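Projects > Student Builds > Shared Workshop > Grandudano

Grandudano: two handheld grippers and a lot of plates
Student project report, spring term 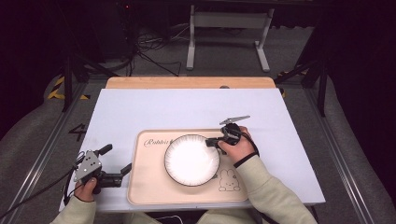 Plate and tray task, one gripper in each hand, right fingers just over the rim.

So the idea behind Grandudano was pretty simple when I pitched it in class. I wanted a pair of grippers you hold in your hands, so you can do a chore the normal way and end up with motion a robot arm could copy later. I didn't have an arm (still don't!) but I did have bench space at the Moynihan workshop and a term to fill, so I started with the hand part.

The grippers are black, two fingers each, with a cable coming off the back. I drew the finger shape in April and went through 3 versions before I liked it. The first ones were way too thick at the tip and just pushed a plate around like a hockey puck. The second set was thin enough but flexed. Version three has a stiffer spine and a little wedge at the end, and that's what I used for everything in the results.

Mounting plates took longer than I'd planned. The two sides don't match, because I kept changing my mind about the angle, and by the time I settled on one I'd already wired the other and didn't want to take it apart again. It works fine as long as you calibrate left and right separately — I forgot that once and lost an evening.

The software side is called Sera. It logs finger opening and hand position and saves each try as its own file. I wrote it on top of a small library called Bokatach that another student group left on the workshop server. The docs are thin, but the code is readable, and the time sync saved me a ton of work.

For the test task I picked lifting a round plate off a rectangular tray and putting it back. Sounds easy, right? The rim is the whole problem. You need one finger under it and the tray is right there in the way, so you end up tipping the plate a bit with the left hand while the right one slides in.

I recorded 194 tries. My goal was 100 clean ones and I got there, but only after I threw out the early stuff where I was still learning to hold the things. My forearms were sore the first week, and I'd move the cable exit farther back next time so it doesn't drag across the wrist.

Still to do: lighter fingers, a matching pair of mounts, and a task with a cup.

2 comments | 3 shares
Contact the workshop | Copyright Moynihan Student Builds | Back to top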